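Kandby Kitchen Chores

A small set of hand-held gripper recordings from kitchen tables, kept to answer one plain question: which everyday chores can a machine do today without someone stepping in?

What is in it

- 535 recordings, each covering one short chore
- 17 chores, such as moving a jar, standing a carton upright and putting a can back in its place
- 20 kitchens, all lived in, all in the town of Harnley
- One text note per recording, written the same day

Files are sorted by kitchen, then by chore. The notes are plain text. A recording with no note was dropped before release.

How it was made

People did the chores by hand with the Stumex gripper, a two-finger tool with a camera on it. Kitchens were used with whatever food and packaging was already there. Labels are in several languages and were left alone.

The recordings were then used to train the Georgiev arm, which was tested on the same chores in kitchens it had not seen.

Where things stand

Lifting a box or carton from a clear table is mostly solved. The arm managed it in 97 percent of tests. Round containers are harder, and wide ones are harder still - a small error in the approach pushes them away. Clear glass is the weak spot. The arm often closes too early or too high on it, and lids with handles confuse it further.

We would not leave the arm alone with a kitchen yet. It is slow, and it does not know when it has failed.

Known problems

- Finger pads wear out. Replace them before they change your results.
- Glare on pale tabletops hides edges.
- Heavy items are rare in the set.
- No left-handed recordings before June.

Sample views

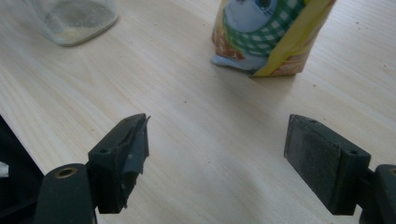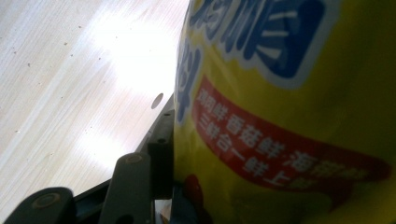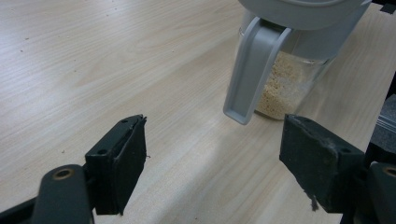
Tabletop views from the gripper camera: jar and carton, yellow container, jar with gray lid.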